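# Desk Corners, Greltden House

Updated 9/13/22

I've wanted to put this page together for ages! Everybody who moves into Greltden gets the same start: a desk, a chair, a wall, and a key that sticks a little. What people do with it from there is the part I love. So I asked up and down the hallways if I could share a few corners, and more of you said yes than I had any right to hope for (thank you, thank you). Some neighbors sent a picture and a long note, some only sent the note, and I've kept the notes too, because they're half the fun.

I have a soft spot for desks that aren't finished. Give me one good book and something yellow and I'm happy.

## Room 724: the red book and the sunflower

This one made me want to go straight home and clear off my own desk. White desk, white wall, a long curved shelf running overhead, and then two spots of color that do all the work. The little flower pot is full of artificial blooms, with one yellow sunflower in among the pale lavender and white ones, and right next to it stands a dark red hardcover with gold lettering and a crest on the front. I love a book that's standing up with its cover showing. It feels like a friend has dropped by.

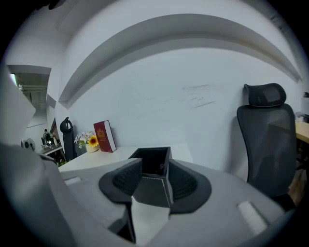

*Sunflower, red hardcover and the black mesh-backed chair, up in 724.*

The note that came with 724 says the flowers were the first thing to go on the desk and everything else had to fit in next to them. I think that's a great way to go about it! Start with the cheerful thing. The chair gets a mention too: "the headrest is why I finish my reading." There are a few gray scuffs on the wall, same as on mine, and I hope they stay. A wall with scuffs has had somebody living next to it.

## Gobnait Moynihan, third floor: the Ó Dubhghaill table

Gobnait didn't send a picture, she sent two full pages, and I read them standing up in the mail room. Her desk is her aunt's old kitchen table, which came out of the Ó Dubhghaill place when it was sold and rode here across two back seats. One leg is shorter than the rest. She has it propped on a folded Molusano seed catalog and says no other catalog will do.

She keeps 5 jars on it for pens, and every one of them is for a different color. I've borrowed from the green jar. I put it back in the green jar. (I was told.)

## Rostam Fallahi, ground floor: the window ledge

Rostam works at the ledge with a stool pulled up to it, and he's been doing it that way since last December, when the radiator underneath won him over. He wrote that he can fit a laptop or a plate but never both, so supper is what gets him to quit for the day. He also has a ceramic dish he got at the Brarnoneck market that holds keys, stamps, one die and a button he's sure belongs to somebody in the building. If you're missing a big brown button, go knock!

## Got a corner?

I'd love to see it, tidy or not. Leave a print or a note in box 3767 by the front stairs and put your room number on the back so I can match things up. Artificial flowers, real flowers, a book you've never opened but love the look of, all of it is welcome. If you'd like your name left off, just say so, the way our neighbor in 724 did.

The next batch goes up once I have three more. I already have one promised from the second floor, and I hear there's a lamp involved.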